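Plarklow Evening School
Household Management, Term 1
Handout 6: The Snack Problem
Nov 16, 2025
By the course instructor, Household Management

Read this before the practical. Those who skipped the handout on cupboards will be able to follow it, though they will feel judged in places.

1. What counts as a snack

For this course a snack is anything that comes in its own sealed package and gets eaten by somebody standing up. Crackers in a box are pantry. Crackers in a foil sleeve in your coat pocket are a snack. We spent most of an evening in September on granola and I don't intend to reopen it.

The point of having a definition is that snacks don't behave like other food. Rice stays where you put it. A bag of something salty moves from the store bag to the counter, from the counter to the table, and from there to the arm of the couch, where it is folded over once and considered closed.

2. Get everything onto the table

Before you sort, spread. Take every package out of the drawer, the basket, the car and the place you think the rest of the household doesn't know about, and put them all on one table. Don't line them up yet. People who line things up early start making decisions early, and then they defend them.

A tablecloth is fine. Several of you asked whether it has to come off first and the answer is no, provided you shake it outside when you're done. Crumbs hide very well in a floral pattern. Some would say that is what the pattern is for.

Work in small batches. Four packages at a time is plenty for a first try, and it leaves you room to turn each one over. If you have a Bednarek folding table at home, the small one, use it with the flap up.
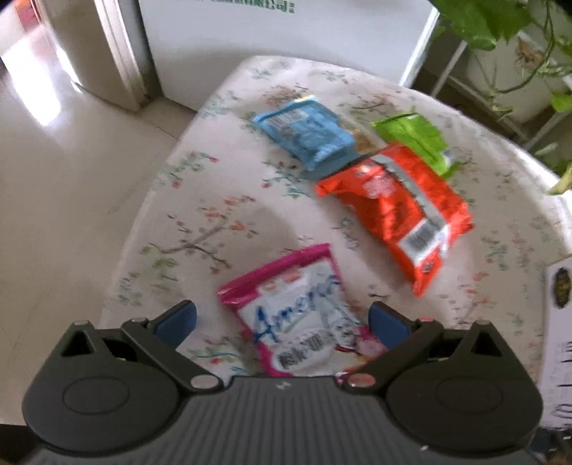

3. Reading a package from the wrong side

Packages land however they land, and half the time what faces you is a seam and a barcode. The front is for selling. The back is where the useful part lives, so get used to it.

Look for these, in this order:

- The date. It may be on the back, along a sealed edge, or stamped over a dark part of the design in dark ink, by someone with a sense of humor.
- The net weight. Compare this with the size of the bag and have whatever feelings you need to have.
- Any storage line, usually "cool, dry place." The top of the fridge is neither, and I will go on saying so.
- The seal. Run a thumb along both ends. A package that sighs when you press it goes in the "eat tonight" pile.

Shiny foil is hard to read under a ceiling light. Tilt the package, or go to the window like our grandparents did.

Do not sort by color. It looks wonderful for one afternoon – last year's group did it and took pictures – and then you have a red section with three different expiration dates in it.

4. The three piles

Tonight: open, nearly out of date, or suspiciously soft.
This week: good, but wanted by someone.
Later: sealed and in date, including anything bought because it was on sale. If it is still in this pile next month, nobody in the house likes it. Give it away before the date passes, while that still counts as generous.

5. Putting it back

Oldest at the front, every time. Bags stand upright with the top edge showing. Bars and other small flat things go in a shallow tray. The Enari tray we use in class holds 24 of them on edge and costs too much. A shoebox lid does the same job with less self-respect.

Boxes and their contents should be introduced to each other again. An empty box in the cupboard is the leading cause of arguments in my house.

6. For next time

Bring a batch from home, sealed packages only. Write a page on where each one had been living and who put it there. The limit is 413 words, a number I inherited with the course and have never been able to get changed. You have 60 minutes for the practical, including the eating, which I have given up trying to prevent.

Room 24 again. Please bring your own clips. The Muvus ones have gone missing.

Questions: see the front desk, Plarklow Evening School | © 2025 Plarklow Evening School | Back to top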